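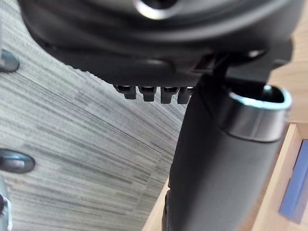
Print this page
E-mail this page

Work and Technology in Organizations
Handout 3: Automation in a chair refurbishing shop
Prepared by Buppha Thepsuriya

Read this before the discussion section. You will need it for the short paper, and the terms in the second half will come up again in September when the follow-on course starts.

Background

Rolard takes used office furniture from companies that are moving or closing, repairs it, and sells it again. The shop has 43 employees. Before the change we are looking at, nearly all of the work on swivel chairs was done by hand at fixed benches. One person took a chair from start to finish: checked it, took it apart, replaced what was worn, put it back together and signed the tag.

The company then brought in robot arms for part of this work. The arms came from an integrator, Hikari, and the software that schedules the jobs is called Fuvutau. Each arm has a small camera at the wrist. It is used to find the parts and to look at places that a person would have to kneel down or turn the chair over to see.

What the arms do and what they do not do

At the time of the site visit the arms were used for close inspection of columns, mechanisms and bases, for holding a part while a person worked on it, and for moving finished parts to a rack. They did not do upholstery. They did not decide whether a chair was worth repairing. A person made that decision, although the person now made it from a screen most of the time.

Chairs come in many models and the shop has no say in what arrives. In one month, 800 chairs came through, and 374 of them were models the system had no stored job for. Those went to the manual benches. This is the main difference between this case and the assembly plant in Handout 2, where the product was known in advance.

Changes in the jobs

Before: bench technician. After: three separate roles.

Cell operator. Loads work, watches two arms, clears stops. Most stops are small – a part has shifted, or the camera view is blocked by a bracket or a cable – and clearing one takes less than a minute. The operator stands near the arms for the whole shift and has to be ready to respond.

Reviewer. Sits at a screen and goes through the wrist camera pictures. Marks parts as keep, replace or look again by hand. Several of the reviewers are former bench technicians with bad knees or backs, and for them the change was welcome.

Manual technician. Does what the old job did, but now only on the chairs the system can't handle. These are often the odd or badly damaged ones.

Pay stayed the same for all three roles in the first year. The tag signature was dropped. Finished chairs now carry a job number.

From the interviews

Takumi Hamada worked at a bench for most of his time at the shop and is now a reviewer. He told us that his back is better and that he would not go back full time. He also said the pictures took some getting used to. At the bench he found a bad column by leaning on the seat and feeling it give. A close-up shows him a scratch or a bent collar very well, but it can't show him play in the joint. He sends more parts to "look again by hand" than the target allows and has been asked about it twice.

A cell operator described the work as "waiting fast." She likes that the lifting is gone. She misses finishing something.

The shift lead, Furukawa, had a different concern. New hires go straight to the cells. They learn to clear stops, and they learn the screen, but they rarely take a mechanism apart. He did not know where the next manual technicians would come from. He now rotates new people to a bench one day a week, which the scheduling software counts as lost time.

Terms to know

Task allocation. Which parts of a job go to the machine and which stay with people. Note that in this case the split follows what the system can recognize, so it moves every time a new model is added.

Residual work. The work left over after automation. It may be harder than the average of the old job, easier, or simply more broken up. Compare the manual technician and the operator on this point.

Tacit knowledge. Skill that a worker has and uses but can't easily put into words or into a picture. Hamada's test of leaning on the seat is the case to remember.

Deskilling and reskilling. Don't treat these as a yes or no matter for the shop as a whole. Go role by role.

Monitoring. The reviewer's decisions are logged one at a time. At the bench only the finished chair was counted.

Short paper

Choose one of the three roles. In two to three pages, describe what the person gained and lost in the change, and suggest one change to the job that the shop could make without buying new equipment. Use at least two of the terms above. You may disagree with the people quoted, but explain your reasons using details from the case.

Papers are due Fri 29 May at the start of class. Paper copies only, stapled. If you need more time, write to me before that day.

Print this page
E-mail this page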